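From: Intan Halim
To: gotora-dev list
Date: 31 Aug 2023
Subject: Re: [gotora-dev] gripper width wrong near full open after mask change

Gyula Boros wrote:

> After pulling the new fisheye mask I reran the width step on the Kokon
> recordings. Most episodes are fine. In 19 of them the width jumps to the
> maximum for a few frames and drops back, always when the fingers are
> wide apart. The old mask did not do this. Is the finger detector reading
> outside the valid area, or is the calibration table wrong at the open
> end? I would like to know before I start the training run, as I do not
> want to throw the episodes out if the fix is on our side.
>
> I also see a warning from the pose step, "few features, low parallax",
> on the same recordings. Not sure if it is related.

Hi Gyula,

The fix is on our side. The calibration table is fine.

The detector takes two search windows, one for each finger, and looks for the pad color inside them. The old mask left the bottom of the picture alone. The new one blacks out everything below the fingers, and its lower boundary is not a straight line. When the fingers are wide apart, the search windows reach down into the black part. The color threshold there is computed from the mean of the window, so a window that is partly black gets a lower threshold, and then wood passes as pad. The blob grows, its center moves outward, and the width is clipped to the maximum.

I went through your list of 19 and the failure is the same in each one I opened. Frame 2759 of the mouse recording is a good one to test with, as the gap is wide and there is a lot of warm wood behind both pads.
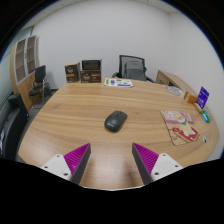 Frame 2759, mouse on the oval table, masked input as the detector gets it.

The pads are magenta and the table is honey-colored, so in hue they are far enough apart. The trouble is only with the threshold on saturation. With the black pixels left out of the mean, both pads come out clean and the width is steady through the whole approach.

What I changed, on the branch width-mask:

1. The detector now takes the mask as an argument and ignores masked pixels when it computes the threshold. Before, it had no idea a mask existed.

2. The search windows are cut to the valid area. If less than half of a window is valid, the frame is marked as missing and filled in from its neighbors. The old code returned a number no matter what.

3. A single-frame jump larger than 20 mm is treated as missing too. I am less sure about this one. It hides the symptom, and I would be happy to take it out if you or anyone else objects. It is behind a flag, off by default.

I did not touch the pad color range. Someone on the Enlow side asked for a wider range last week to cope with dim rooms. Please do not merge that yet. With a wider range, other pink things start to count, and there is a pink and white booklet on the right side of this same table. It is outside the search windows in the frame above, but the windows are set per device and I do not want to depend on that.

About the warning from the pose step: I think it is separate. It comes up when the tracker has fewer than 500 features left after masking, and the new mask takes away more of the picture. A plain white back wall does not help either. The striped grain on the table gives a lot of points, but they look alike and many are dropped at the matching stage. The boxes, the printed sheet at the far side and the card on the right should do more for the tracker than the table does. I have not checked the trajectories against anything, so please look at a few before you trust them. If they drift, the place to start is the ratio test in the matcher, which is stricter than it needs to be.

To rerun only the width step:

gotora width --input kokon --mask fisheye_v2 --force

You need --force or it will see the old output files and skip them. The pose output is left as it is. If you keep your own copy of the config, add the line use_mask: true under detector, or you will get the old behavior with no message. I will make that an error before the merge.

Still open:

- The planner node on the Gulyás machine reads the width from the old topic name. I left the old name in place for now, so nothing breaks, but it should move.
- There is no unit test for a partly masked window. I would like to use the frame above, with the two pad centers marked by hand. Gyula, can you mark them? You know where the calibration expects the center to be and I would be guessing.
- The filled-in frames are not flagged in the exported dataset. I don't know if the training code needs to know about them.

Please send me the episode names if any of the 19 still fail on the branch.

Intan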